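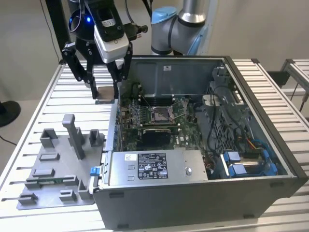 Đức Trình asked me under my last post why a cell for taking old computers apart needs written rules at all, if the robot is slow and the parts are small. He thinks a good operator already knows what to do.

I started to answer him and it became too long for a reply, so I make a thread. These are the rules we use at Grindero, in the order I would teach them.

**1/** Slow does not mean safe. A slow arm can still press your hand against a case, and a computer case has sharp edges. We treat every arm as able to pinch, at any speed setting. The speed limit is in the risk assessment, but it is the last line of it.

**2/** The risk assessment belongs to the task, never to the arm. I see people buy a "collaborative" robot and believe the paper is finished. The arm, the fingers, the part and the table are assessed together. Change the fingers and you open the document again.

**3/** Power supplies. A unit removed from the mains can hold charge in its capacitors. Our rule: the tower is unplugged and tagged with the time, and it waits before it goes on the table. Nobody opens the supply itself in this cell, person or robot. It leaves in one piece.

**4/** Drives are the rule we argued about most. In our first version the robot could take them out at any moment. Now each drive is logged to its tower before any gripper program starts, with the serial number written by a person and read back by a second person. A lost drive is a data problem, and a data problem is worse than a broken finger on the gripper.

**5/** Small parts. Every part the gripper picks up must have a place to go which is decided before the pick. If the place is full or missing, the program stops with the part still held. It does not "put it somewhere". We learned this from Halstead, whose written procedure is much better than our first one.

**6/** Holding force. Write down the force for each part, and write down what happens to the part when the air or the current fails. With our fingers the part stays held. With another model it can drop, so please check yours and do not copy my answer.

**7/** Two arms at one table need one stop. If I press the button, both arms stop. I have visited a workshop where each arm had its own button and they were the same colour. I did not stay long near that table.

**8/** Cables. A loose cable from the wrist will one day catch on something. We check its path with the arm at the far end of every move, at the start of each shift. It takes a few minutes – it is boring and we still do it.

**9/** Who can change a program? With us, two people, and the old version is kept. Our log has 167 entries now. 13 of them are changes that we took back, and I am more happy with those 13 than with the others.

**10/** Đức, to your point: yes, a good operator knows all this. But the good operator has a holiday, or moves to Triltari for a better salary, and then the knowledge is gone with him. The paper stays in the cell.

**11/** If somebody wants our checklist, I can share the two pages without the customer parts. I must first ask Ambrosio, they wrote half of page two.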